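Good news for anyone with a dead PC in the closet: the Flornero repair corner is coming back to the Godoy Street library this Saturday, and I could not be happier about it!

I dropped by last January with a desktop that took 6 minutes to start (my kids called it the kettle), and Janaína Assunção talked me through what to keep and what to let go. She runs the whole thing with Everaldo Lopes, and they've put 180 old computers back into local homes over the past year. Not bad for two people and a borrowed room.

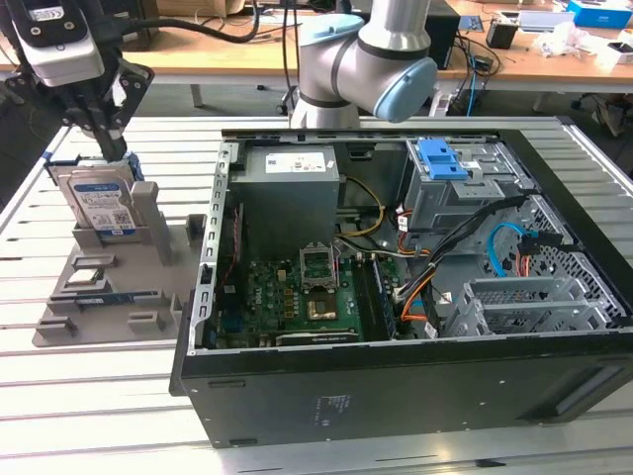
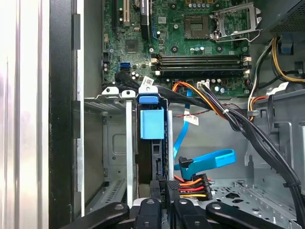
*Desktop towers with the side off and the motherboard showing.*

Doors open at 10 in the morning, and it's free – though they'd love your spare cables and any keyboards that still have all their letters. Laptops are fine too, but please bring the charger. Janaína told me half the laptops she sees show up without one, and then everybody just stands there looking at it.

Back up your photos before you come. I didn't, and I spent a very long evening with a stack of old discs (lesson learned). Parking behind the library is limited to three hours, so the bus may be the better bet.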